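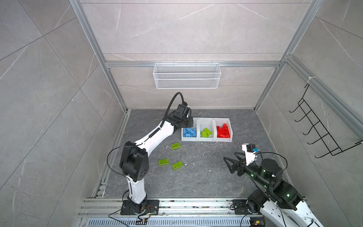 Nukside Two-Arm Teaching Cell

If you have ever tried to explain to somebody over the telephone how to fold a fitted sheet, you will already understand why we make the Nukside. Some jobs are far easier to show than to put into words, and the cell lets you show them: you move a pair of light hand-held leader arms on your own side of the bench, the two working arms inside follow along, and everything they do is recorded as you go, ready for training or for playing straight back.

We have been building teaching cells at Plerley for a good while now, and the Nukside is the one we find ourselves recommending to most people who ring up, whether they are a university group with a cupboard full of half-finished rigs or a small packing firm wondering if a robot could learn one fiddly job (it very often can, though do talk to us first!).

What it's like to use

Most new owners begin with a sorting task, and we would gently encourage you to do the same. Toy bricks and a few open bins are cheap, cheerful and surprisingly good at showing up bad habits. Take one colour at a time to begin with, picking with whichever arm is nearer, and let the other arm rest well back until you feel comfortable. After an afternoon you will probably stop looking at your own hands altogether and simply watch the grippers, and that is when the recordings start to get really good.

Each leader arm has a trigger under the forefinger for opening and closing its gripper. A foot pedal starts and stops the recording, so there is no need to let go of anything, and a second tap within three seconds throws the last attempt away. We can't tell you how much grumbling that second tap has saved in our own workshop.

Hand guiding

There are times when you would sooner take hold of the arm itself, for instance when teaching a resting position or a slow approach to an awkward corner. Switch to hand guiding on the front panel, wait for the tone, and the arm will hold its own weight while you lead it about. Please guide one arm at a time, and keep your free hand outside the cell.

Recording software

The cell comes with Grukico, our recording program, already set up on the small computer supplied. It stores the joint positions, gripper opening and camera pictures together, and lets you add a plain note to each attempt ("dropped it", "much too fast", that sort of thing). The supplied drive has room for some 270 hours of ordinary recording. Files can be copied off at any time, and there is no subscription.

In the box

Two working arms, fitted and aligned
Two leader arms with bench clamps
Foot pedal and 300 cm lead
Computer with Grukico installed
Starter set of 382 toy bricks in mixed colours
Printed handbook and a spare pair of gripper fingers

Delivery and setting up

The Nukside arrives on a pallet and wants two people to lift it. Allow a morning for setting up, most of which goes on cable routing and the alignment check in chapter two of the handbook. If you would like a hand, our Naseri workshop runs a free video call every Thursday at 2 pm, and you are welcome to join as often as you like, even if your question seems a silly one.

Spare fingers, pedals and leads are kept in stock and usually leave us the next working day.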